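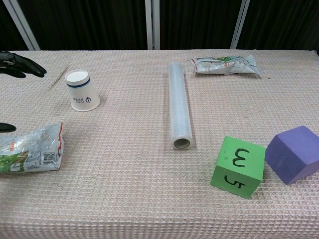
What should be done with foil snack bags and cling wrap when the kitchen is cleared out?

Keep them apart from paper and cardboard, and ask your own council before you put them in the recycling. In many places they must go in the general rubbish, and a soft plastics collection, where there is one, may accept cling wrap but refuse foil.

The Table Page
Small things from the kitchen and the hall cupboard, by Rosine Royer

Welcome to my page. I live in Soltine, in a flat with a small kitchen and one good table, and in March I started to clear the cupboards one by one. I am not a quick person with this work. I take out some things, I put them on the table, I look at them, and then I decide. My neighbours asked me how I do it, so I write it here, with a line or two for each sort of thing. I apologise for my English where it is too stiff.

The cloth
A waffle cloth, pale, between pink and beige. I like a plain colour under the things, as I can find a small screw or a bread clip on it without my glasses. The waffle also keeps round things a little in their place. I wash it at 30 degrees with no softener. Softener makes a waffle cloth flat and it does not drink water any more.

Snack bags
Silver foil, with green and red print. There are two on the table, at opposite ends. A foil bag never stays folded for me. My mother tied them in a knot, and I do it also, but only when the bag is really finished and shaken out over the sink. In our building they go in the general rubbish. I asked the council by telephone and the lady was very patient.

If a bag is still half full, roll the top down tightly and use a peg. I have tried the special clips from Drulel, which cost me more than the chips, and a wooden peg holds just as well.

The paper cup
White with a navy blue band, and it stands on its wide side. I put all cups and glasses in this way on a shelf, so that dust does not fall in. A clean paper cup is useful for many things: drawing pins, seeds, the small keys which open nothing. I keep three, and when there is a fourth I must throw one. That is my rule for jars too, but for jars I am weaker.

Please do not put a used coffee cup with the newspapers. Many paper cups have a thin lining inside, and not every paper collection will take them.

Cling wrap
The roll lies along the table, with the hole of the cardboard core toward the front. Cling wrap without its box is a small misery. The end of the film sticks down and one turns and turns the roll and cannot find it. What helps me is a piece of paper tape on the end, folded over to make a little flag. Another person told me to keep the roll in the freezer for an hour. I tried it and the end was easier to lift, but then I forgot the roll under the peas until the weekend.

I use less of it than before. A plate on top of a bowl does the same work in the fridge. For cut onion I still take the wrap, for reasons which everybody with a small fridge will understand. The empty core I give to the paper box, after the last film is pulled off.

Foam blocks
They are soft, the purple one is plain and the other has numbers on it by hand, in black. The green one has a 3 and a 5, neither of them upright. Foam is good for children in a flat, for the neighbours below cannot hear it fall. It is less good near the stove, so in my home the foam things live in the hall cupboard and come to the table only when the cooking is finished.

To clean foam: lukewarm water, one drop of dish soap, press and do not twist. Dry it on a rack for a whole night. Be gentle over ink, even when the pen says permanent. I once rubbed a 7 into a grey cloud.

How I sort
I work with one table of things at a time and never with a whole cupboard. First I take the things that are food or were near food, as these can bring ants. Next is paper. The toys and the strange things come last, because with those I become slow and start to remember. A table takes me the length of one pot of tea.

What I keep goes back in boxes from Torvik, the low ones which slide under the bench. I write on the short side with a soft pencil, so I can change my mind. What goes to other people I carry to the Skurero shelf on the ground floor, near the letter boxes. Somebody has always taken it by evening. My best success there was a cake tin with no bottom, gone in an hour!

For the curious: I weighed my soft plastics for all of March on the kitchen scale. It was 577 grams. In the month after, with plates on the bowls and bread from the baker in my own cloth bag, it was 297 grams. I do not know if this is good compared with other homes. I would be glad to hear from anyone who has also weighed.

Questions I still have
Is there a good second use for a long cardboard core? I have used them for cables and for rolling a map, and now I have no more cables and no more maps.

Does anybody know a laundry pen that stays on foam after washing? Please leave a note in box 3009 downstairs, or write under this page. I answer in the evening, after eight, when the table is free.

Next I will do the drawer beside the oven, with the string and the birthday candles.

R. R., Soltine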